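3.2 Brim shape and what shops say about it

Product pages for sun hats give the width of the brim in centimetres, but seldom its slope. In our interviews with sellers in Dullis, the slope was also the part which they found most difficult to put into words. One seller used "soft" for a brim that falls steeply, while another used it for a brim that bends in the hand. We therefore asked each seller to show a hat that in her opinion protects the neck well. Most of them chose a bucket hat with a brim that goes down and outwards, as in Figure 2a.

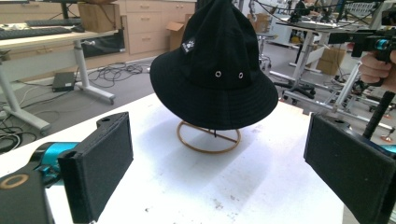

3.3 Storage and the return of the shape

A second question was how hats are kept between seasons. Among sellers at the Thursday market, stacking is usual, as it saves space. Those with a permanent shop prefer single stands — even when this means that fewer models are on show. The sellers told us that a stacked brim often gets a fold at the back, and that customers take this fold for a fault in the sewing. Two shops steam every hat before it is sold. At Culturlow, which orders about 1,000 hats for one summer, steaming is done only when a customer asks for it.

Customers try a hat on in front of a mirror, so they judge it mainly from the front and from slightly above. The underside of the brim gets much less attention, although it is the side that other people see when the wearer is taller than they are (Figure 2b).
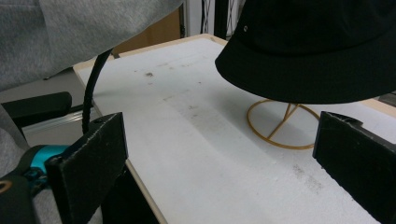
Grażyna Jakubowski remarked that she looks at the underside first, as poor stitching is easier to find there, and that she would not buy a hat online for this reason. Three further respondents gave a similar answer in November, when the interviews were repeated.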